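Ticket 2349 – Paper towel holder, wall bracket keeps working loose
Site: Fankhauser building, second-floor prep room
Product: Plolter wall holder, shelf on top, rod underneath
Status: Reopened 14 Aug 2025

Reported problem: roll drags, the whole holder tips forward when someone pulls a sheet, and the tilt comes back a week or two after every fix. Third report on the same wall.

First reply from Plolter support was to check that we're using the right rolls. We are. Same Gastix rolls we had in February, when the first ticket (843) was closed as "resolved by customer." I did not resolve anything. I tightened two screws and stopped writing in.

Second reply blamed overloading. Their sheet says the shelf part takes 400 grams. I'd like to know what they think we keep up there.

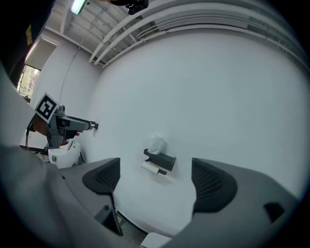
2 min read

A bunched-up white tissue or cloth is the whole load on the shelf. Roll on the rod below it, white wall behind. I don't buy the overloading theory and would like it dropped from the ticket.

Tried so far:
Took the holder down and put it back with the same screws. Held for nine days.
Swapped in the longer screws from the Tilto kit. Better, still moves if you yank.
Turned the roll so it feeds from the back. No change, except people complained.
Pulled sheets with two hands. Works fine, but I'm not training a whole floor to do that.

Support now suggests their adhesive pad, part 966, "for added stability." Maybe. The wall paint is glossy and I've watched hooks slide off it in other rooms – I'd want to see the pad hold on one before we order more. It also doesn't explain why the left screw is always the one that backs out.

Next step: check what's behind the wall at the left hole. My guess is it's hitting nothing solid. Leaving the ticket open until somebody looks, and please don't auto-close it again.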